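Workshop Tips: Choosing Fingers, Cameras and Settings for a Two-Arm Tabletop Setup

Updated 24 April 2024 by Solomiia Harasym

I get a lot of mail about the gripper bench, so these are the tips that have held up since we started swapping fingers in March. Everything was tried on the same pair of arms with the same Andside controller, mostly by me and Zakhar Savchuk, who has far more patience with cable ties than I do. If you're sorting small household stuff on a table (cups, bottles, wrappers, caps) most of it should carry straight over.

Start with the fingers

Try soft ribbed fingers before you try anything clever. We had hard flat jaws on for the first couple of weeks and they were fine on blocks and miserable on paper cups. A paper cup wants to be held gently over a big area, and a ribbed finger bends around the wall and spreads the squeeze out. I love these things! The Grallusus set is what we ended up keeping. The Fiore fingers are a little stiffer and I'd choose them for boxes and books.

Print or buy at least one spare pair. Wipe them with a damp cloth when they start to slip, and let them dry before you run anything.

If you print your own, go slow on the thin walls between the pockets. Ours came out stringy at the default speed and much better at 40 percent of it. Trim the strings with nail scissors.
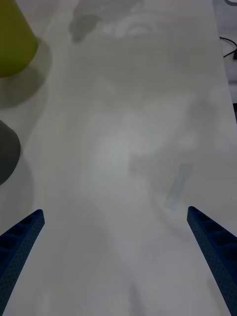 Wrist cameras are worth the extra wiring. Set the angle so that both fingertips stay in view when the gripper is wide open, with a good stretch of table past them, and then tighten the bracket and leave it alone. With the navy fingers on a white top you can pick out the tips right away, and even the little pockets on the inner faces are easy to see, so a bent finger gets caught early. Cups at the side of the view are fine at this stage. What you want to look at is the middle, between the tips and a bit beyond. Shadows are the thing to watch on a white table. They come and go as the arm moves, and a dark patch can fool a simple threshold into thinking there's an object there. Two lamps from different sides helped us more than one bright one.

Turn off auto exposure if your camera lets you. Pick a value with the arm in its usual working position and write it on a piece of tape on the bracket. Ours says 68 and I have no idea anymore what the units are, but I type it in every time and it works.

Have a second camera that doesn't move

The wrist view is great for the last few inches and pretty bad for everything else. Clamp another camera off to the side, up high, where it can look into the cups as well as at them. You'd be amazed how much time that saves when you want to know what's been dropped where. Bolt it to the bench frame if you can – a tripod gets kicked.

Comparing grippers fairly

Same object, same spot, same lighting. Put small pencil ticks under the cups so they go back where they were. We did 60 tries per finger set on the bottle, and the Grallusus pair managed 51 clean lifts, which made me very happy. The Fiore pair got fewer, though I suspect I had the grip force too high that afternoon and I'd like to run them again.

Change one thing at a time. I know everyone says this. I still swapped a camera bracket and a finger on the same evening and had to throw the whole batch out.
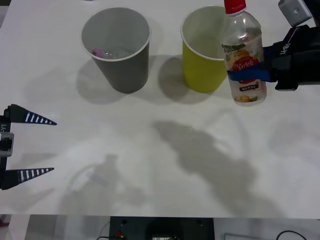

Bottles are harder than cups, by the way. Clear plastic is tough for a depth camera, so aim for the label if there is one, and grip near the middle so the bottle doesn't tip. A strap around the body is a nice help with a slick one. Lift a little way and pause before you travel. If it's going to slide it'll usually do it then, and you can set it down again without chasing it across the floor.

Use the other arm for something light, or park it open and out of the way. Two arms reaching for the same cup is funny once.

Controller settings

The Skamberg firmware has smoother slow moves than what we had before, and slow moves are where you'll be spending your day. Drop the closing speed first and the force second. For paper cups I stop closing as soon as the motor current rises, then add a tiny bit.

Save your settings under the name of the object: "paper cup," "bottle," "wrapper." We used dates at first and could never find anything.

Cables

Leave more slack than you think at the wrist, and tie the loop to the arm in two places. Zakhar adds a third tie at the elbow. Run the arm through its full reach by hand with the power off and watch the plug end.

Next up is crumpled wrappers, which I'm really looking forward to. If you've got a finger shape that picks up thin film, please send me the file.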